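Hello! I'm Tania Cassim and I'm looking for people to come and sing with me in Girkcombe. Well, sing and be asked nosy questions afterwards (nicely, with tea).

I've been collecting old work songs from along the river for a couple of years now, mostly from notebooks and a box of tapes left to the Lightfoot reading room. There are 340 songs in the pile so far, and plenty of them haven't got a tune written down, only words and the odd "as before" in the margin, which drives me up the wall! So I want to try them out with real voices and see which ones still work when a roomful of people has a go.

You don't need to read music. You don't even need to be any good, as long as you can hold a line while the person next to you sings something else. I'd especially love to hear from anyone who grew up hearing these songs at home, or who has worked in a mill, a yard or a packing shed and remembers what got sung there.

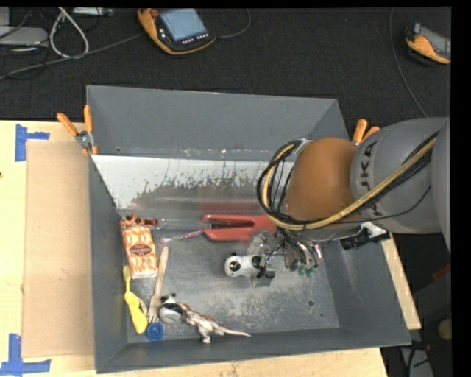
We'll meet for six evenings in June, upstairs at the Fidov Rooms, 7pm until 9pm. Please try to make at least four of them. I can pay your bus fare and there's a small thank-you of £2 a song for anyone who brings me one I haven't got (bring ten, I dare you).

I'll be recording the singing for the archive, so you'll need to be happy with that and sign a short form. Over-18s only, I'm afraid. There's a lift, and the loo is on the same floor.

To join in, drop a note through the door at 778 Wodurberg Road with your name, a phone number and whether you sing high, low or wherever you land. I'll ring you back for a chat!

Tania
May 4, 2021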